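Workshop > Benches & Tables > Siltwood Steel Top Bench

Benches Stools Storage Lighting Spares Basket (0)

Siltwood Steel Top Bench

We've wanted a proper metal-topped bench on this site for ages, and the Siltwood is the one we kept coming back to. It's heavy, it's plain, and it's a real pleasure to work at! If your present bench is an old kitchen table with a wobble (ours was, for far too long), you'll feel the difference the first time you lean on it.

The top is a single sheet of brushed stainless steel folded down over a solid core, so there are no joins for filings and crumbs of dried glue to settle in. Knock it with a hammer and you get a dull thud instead of that awful ringing you get from cheaper steel tables. The folded edges are rounded over, and you can rest your forearms on them all afternoon without ending up with a red line across your skin.

Underneath there's a welded frame with four screw-down feet. Our floor at Cumport slopes towards the drain, quite badly in one corner, and we had the bench sitting dead level in the time it took the kettle to boil. The frame is painted in Plirinico grey, a soft, slightly warm colour that hides scuffs very well. Touch-up pots are on the spares page.

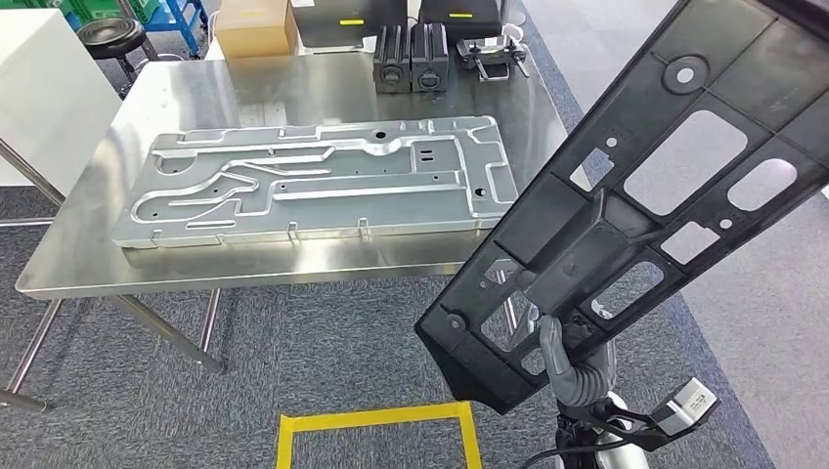 Will the top scratch?
It will pick up fine marks in the first few weeks, and after that they blend into the brushed grain and you stop seeing them. If a deep one bothers you, rub along the grain with a fine nylon pad and a drop of washing-up liquid.

Cleaning is easy the rest of the time. Warm soapy water for everyday muck, white spirit for oil-based paint, and a plastic scraper for anything that has set hard. Keep bleach and ordinary wire wool well away from it. Wire wool leaves tiny bits of plain steel behind and they'll rust, and then people ring us up thinking the bench has gone rusty.

We sell the Siltwood to all sorts of people: bike menders, potters, a lady who restores enamel signs, and plenty of home brewers who love how quickly it wipes down. It's just as happy in a shed as it is in a school workshop.

The details
Width: 1364 mm
Depth: 70 cm
Height: 90 cm, before you wind the feet out
Top: brushed stainless steel over a solid core
Frame: welded steel, Plirinico grey
Assembly: bolt the legs on, spanner in the box

Extras
The Sutanto lower shelf drops on to the side rails and takes toolboxes, paint tins and anything else you'd sooner keep off the floor. There's a Sutanto drawer as well, on good smooth runners, and it can go at either end. Both can be added later (the holes are already in the frame), so there's no need to decide now.

Delivery
The bench comes on a pallet and needs 2 people to lift it. The driver will bring it to the kerb or the end of your drive. Please tell us when you order if you have steps, a narrow gate or a shared entrance, and we'll send it on the smaller van.

We use cookies to remember what's in your basket. Accept | Change settings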